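Skarkell Shawl Crochet-Along: Frequently Asked Questions

Read this before you write to us. We love your letters, but 37 of them last month asked what size hook to use, and the hook size is on page one.
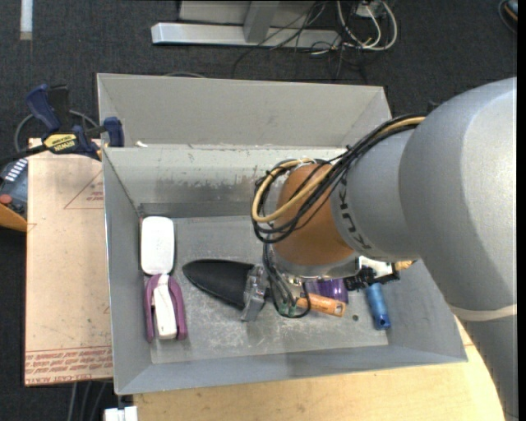 Fine, what size hook do I use?

US H/8, 5 mm. If your swatch comes out small, go up a size. If you did not make a swatch, we wish you well.

Which yarn does the pattern call for?

The sample was worked in Virkwood, a worsted wool with enough twist to survive being ripped out. Any worsted that behaves itself will do. Fuzzy yarn is allowed, but you won't be able to see your stitches, and neither will we when you send us a picture and ask what went wrong.

How much yarn do I need?

The full shawl takes 1,000 yards. That figure includes the border and does not include the ball your cat gets to first. Buy everything from the same dye lot if you can. If you can't, alternate skeins every 2 rows through the middle section and carry the unused strand loosely up the side.

Is this a beginner pattern?

You need to know chain, single crochet, double crochet and how to count to twelve while someone talks to you. The Lại stitch in the middle section is a cluster worked into the space below the last row. It looks alarming on the chart and gets dull by the fourth repeat.

Why is my triangle not a triangle?

You are probably missing the increases at the center spine. Put a marker in the center chain space and move it up every row. A scrap of contrasting yarn works fine. So does a bobby pin.

My edges are wavy. Will blocking fix it?

Some of it. Blocking is good, but it can't undo an extra stitch at each end of every row. Lay the shawl flat after row ten and look at it with an open mind. Ripping back ten rows is an evening. Ripping back sixty is a lifestyle.

Do I have to weave in the ends as I go?

No. You can leave them all for the last night, as many of us have done, and learn something about yourself.

Can I make it smaller?

Yes. Stop after the second band of clusters and go straight to the border. You'll have a kerchief that ties at the neck. Check that your last row has an even number of chain spaces or the border picots will collide at the tip.

When do the new sections come out?

Every Monday at 9 a.m., through the end of August. Sections stay up afterward, so if you fall behind you can stay behind in comfort.

What is Clundico, and why does the pattern keep mentioning it?

Clundico is our name for the border: one round of single crochet, then picots in every other space. It began as a typo in the first draft. By the time we noticed, testers were using it in sentences.

Can I sell shawls made from this pattern?

Yes, as long as you made them yourself. Please don't sell or repost the pattern, including the chart, including "just the chart."

I found a mistake. Where do I send it?

Look at the corrections at the foot of the pattern page first. There are 2 so far, both in the border. If yours is new, send us the row number and the stitch count you ended up with. "It's wrong in the middle" is hard for us to look up.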